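셀라흐 시장 후보 사칭 게시물 사건

셀라흐 시장 후보 사칭 게시물 사건은 셀라흐 시의 시장 선거를 앞둔 8월, 시 공무원 다미안 호프슈테터(Damian Hofstetter)가 출마를 포기하고 상대 후보를 지지했다는 내용의 허위 게시물이 퍼진 사건이다. 게시물은 지역 게시판 서비스 붐덴(Vumden)에 처음 올라왔으며, 이후 메신저 단체 대화방을 거쳐 인근 윌트우드(Wiltwood)까지 전해졌다. 선거 결과에 미친 영향에 대해서는 견해가 갈린다.

배경

셀라흐는 오랫동안 시의회가 시장을 선출하는 간선제를 유지하다가 주민 투표를 거쳐 직선제로 전환하였다. 문제가 된 선거는 직선제로 치러진 두 번째 선거였다. 호프슈테터는 시 도시계획과에서 근무하다 휴직하고 무소속으로 입후보하였으며, 후보 등록에 필요한 주민 추천 서명 604명분을 제출하였다. 쟁점은 구시가지 주차 요금 인상, 강변 도로의 차로 축소, 윌트우드와의 상수도 공동 운영이었다.

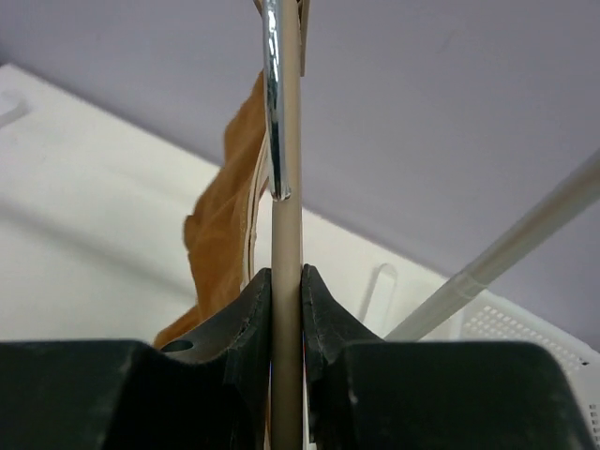 당시 셀라흐에는 일간지가 없었고, 주간지 비탈레(Vitale)가 사실상 유일한 지역 언론이었다. 비탈레는 한 주에 한 번 발행되었으므로 발행일 사이에 나온 소식은 대부분 붐덴을 통해 유통되었다. 붐덴은 실명 확인 없이 가입할 수 있었고, 게시물의 작성자명도 이용자가 임의로 정할 수 있었다.

경과

허위 게시물은 오후 11시가 지난 시각에 등록되었다. 작성자명은 호프슈테터 선거사무소의 공식 계정과 철자 하나만 달랐고, 본문에는 선거사무소의 로고와 후보의 서명을 본뜬 그림이 들어 있었다. 글은 후보가 건강상의 이유로 사퇴하며 지지자들에게 현직 시장을 지지해 달라고 요청하는 내용이었다. 다음 날 아침까지 조회 수는 4,000회에 이르렀다.

선거사무소는 오전 9시에 반박문을 냈다. 반박문은 후보가 사퇴서를 제출한 사실이 없으며, 사퇴는 선거관리위원회에 본인이 서면으로 신고해야 효력이 생긴다는 점을 설명하였다. 시 선거관리위원회도 같은 날 정오에 후보 명부에 변동이 없다고 공지하였다. 붐덴 운영진은 오후에 원글을 삭제하였으나, 화면을 갈무리한 그림은 그 뒤에도 단체 대화방에서 계속 돌았다. 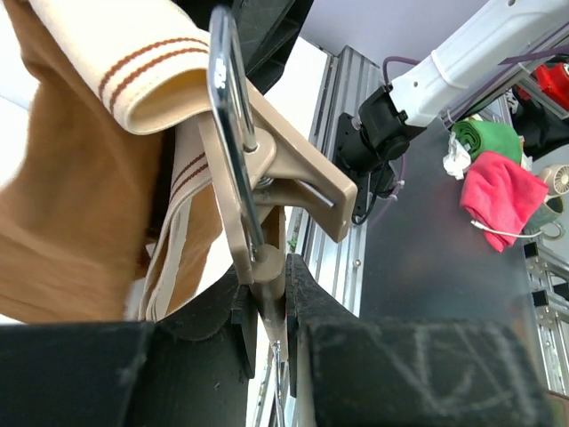
이틀 뒤에는 두 번째 게시물이 나타났다. 첫 게시물이 사실이며 선거사무소가 이를 감추고 있다는 주장이었다. 비탈레는 다음 호 1면에 후보 명부 사본과 반박문 전문을 실었고, 평소보다 2,000부를 더 찍어 시청 민원실과 도서관에 비치하였다. 투표용지에는 호프슈테터의 이름이 그대로 인쇄되었으며, 투표소 입구에도 후보 명부가 게시되었다.

조사와 처분

선거관리위원회는 두 게시물의 작성자를 경찰에 고발하였다. 경찰은 두 계정이 같은 날 만들어졌다는 사실을 확인하였으나, 첫 계정의 접속 기록은 보존 기간이 지나 확보하지 못하였다. 두 번째 계정의 이용자는 남의 글을 믿고 옮겼다고 진술하여 경고 처분을 받았다. 첫 게시물의 작성자는 밝혀지지 않았다. 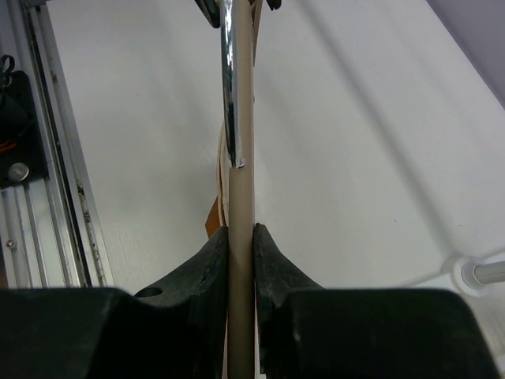 집게와 베이지색 막대

현직 시장 측은 게시물과의 관련성을 부인하였고, 조사에서도 관련을 보여 주는 자료는 나오지 않았다. 호프슈테터는 낙선한 뒤 선거 무효 소송을 검토하였으나 제기하지 않고 복직하였다.

영향과 평가

사건 이후 붐덴은 선거 기간에 후보와 정당의 계정을 별도로 표시하는 제도를 도입하고, 접속 기록의 보존 기간을 늘렸다. 시의회는 선거관리위원회가 허위 사퇴설을 인지하면 당일 안에 공지하도록 하는 조례를 통과시켰다. 윌트우드 시의회도 비슷한 조례안을 심의하였으나 예산 문제로 보류하였다.

사건의 실제 영향에 대해서는 합의된 결론이 없다. 비탈레는 사설에서 반박이 빨랐던 만큼 표심에 큰 변화는 없었을 것으로 보았다. 반면 선거사무소 측은 단체 대화방에서만 소식을 접한 고령 유권자에게는 정정 내용이 닿지 않았다고 주장하였다. 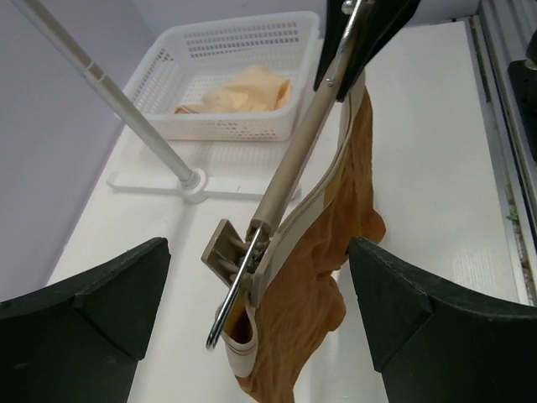

호프슈테터는 훗날 비탈레에 보낸 글에서, 투표 당일에도 왜 사퇴했느냐고 묻는 주민을 만났으며 정정 공지를 인터넷에만 올린 것은 자신의 사무소가 저지른 실수였다고 밝혔다. 그는 같은 글에서 작성자를 찾는 일보다 공지를 우편으로도 보내는 절차가 더 급하다고 적었다. 우편 공지는 이후 조례 개정안에 포함되었다.

같이 보기

셀라흐의 시장 직선제
윌트우드 상수도 공동 운영 논쟁
후보 사퇴 신고 절차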